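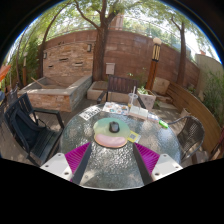
## Working outside at a glass garden table

Since January I do most of my writing at home, and when the weather became warm I moved to the patio. Our table is a round one with a glass top, the pebbled kind. It is a nice place to sit, but it is not made for office work, and I needed some weeks to learn how to use it well. I write down my way of doing it for anyone who wants to try the same.

### What you need

- a mouse and a mouse pad, best with a wrist rest
- a long cable for power
- a tray for small things
- a damp cloth and a dry one
- a chair which you can sit in for more than 15 minutes

### 1. Clear and wipe the glass

Textured glass keeps dust and pollen in all its little hollows. Wipe it first with the damp cloth, in small circles, and then with the dry one. Do not use kitchen paper, it leaves white bits behind. If there was a lunch on the table, you will not get everything away the first time, and the sticky places you find only with your fingers.

You don't need to remove everything from the table. Menus and papers can stay if they lie on the far side. I keep them at the back and use only the part in front of my chair.

### 2. Put down the mouse pad

An optical mouse does not like glass. On clear glass it often does nothing, and on pebbled glass the pointer jumps, or it goes well for a minute and then stops in the middle of the screen. Also the mouse makes an unpleasant rattling sound when you push it over the bumps.

A pad solves both problems. I like the shaped kind with a raised, rounded wrist rest along the lower edge, like the pink and green one on our table. The edge of a garden table is hard and often a bit too high, and after one hour you feel it in the wrist. With the rest your hand lies softer.

Place the pad so that your elbow stays near your body. On a round table this is more difficult than on a desk, as the edge runs away from you on both sides. Turn the pad a little until your arm lies straight on it. If it slides, put a piece of rubber mat under it, the sort sold for drawers. I bought a roll of 70 centimetres and it was enough for two pads.

### 3. Lead the cable away from your feet

The socket is usually at the house wall, so sit with your strong hand on the other side, if you can. Let the cable leave the table at the side and pass over the back of a chair where no person sits. In this way it doesn't lie on the floor in front of your feet, and the plug stays on the glass where you find it again.

Two rules about this:

- Keep the connection up on the table and never on wet stones.
- Bring everything with electricity inside when you finish, also if the sky is blue.

### 4. Give the drinks their own side

Take a cup with a lid and a straw, and put it at the back of the table, far from the mouse. Small food containers go on a tray next to it. The tray has one more advantage: you can carry all of it to the kitchen in one walk.

My neighbour Sidra Rana uses an ordinary glass and says it is fine. She has also bought 2 keyboards this year.

### 5. Choose the chair

We have different chairs around the table, wicker and slatted ones. The wicker chair is the softest, but its curved armrests come in the way when I use the mouse. A slatted chair with a straight back is better for typing. Put a thin cushion on the seat, not a thick one, or your knees will touch the table.

Use another chair for your bag. On the ground it collects ants.

### 6. Papers and wind

Loose sheets fly away sooner than you think. A smooth stone is good as a weight. Small cards I push a little under the edge of the mouse pad, where they stay and I can still see them.

### When you finish

Put the mouse pad indoors. Sun makes the colours pale, and a wrist rest that was left in the rain needs days until it is dry inside. Shake it out, wipe it with the damp cloth and let it lie flat overnight.

*Last changed Jul 2, 2025: added the part about the rubber mat.*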